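Notes for the laundry talk, Feltotthorpe village hall. Twenty minutes plus questions. Noemí Galindo introduces, then hand straight over to me.

**Slide 1: who I am**

Say the name and the shop, Cusen, and move on. We take in washing for two guest houses and whoever walks through the door. Mention that the price list is by the tea urn.

**Slide 2: sorting**

- Sort by weight first, colour second. Most people do it the other way round.
- Heavy cotton and denim together. Shirts and anything thin in a separate load.
- New dark things go on their own for the first few washes.
- Empty the pockets. Tell the one about the 6 wax crayons and the hotel pillowcases. Keep it short.

Ask for hands up: who sorts at the machine and who sorts upstairs? Wait for the answers.

**Slide 3: loading**

The drum should be full but with room for a flat hand on top. Packed tighter than that, the water can't get through the middle. For a small machine, two pairs of jeans and a sweatshirt is a fair load. Don't get drawn into makes and models. If someone asks about the Climo powder, say we use it for whites and leave it there.

**Slide 4: spin speed**

- 400 for wool and anything knitted.
- Higher for towels and bedding.
- Denim somewhere in between, turned inside out, zips done up.

Pause here. People like to write these down.

**Slide 5: folding and pulling flat**

Bring out the basket and do one garment by hand. Hold it by the two ends of the waistband or hem, give it a shake, then pull it out sideways until the creases go. Fold on the table, not against your chest. Hinojosa's boards can be passed round at this point, and I need all of them back.

**Slide 6: last slide, leave up during questions**

Heavy blue cloth is what I get asked about more than anything else, usually by someone whose jeans have gone pale along the seams. Wash it less, wash it cool, and hang it out of direct sun. Point at the dark piece stretched out in front of the washing machine and talk about the top edge: where the cloth is doubled over it makes a darker, thicker band, and a band like that is the last part to dry. Check it with your fingers before anything goes in a drawer. Then take questions, and finish by thanking Noemí for the hall.
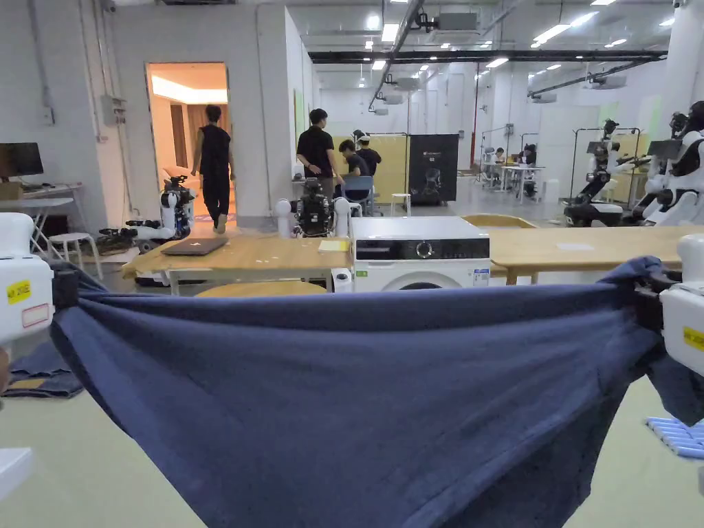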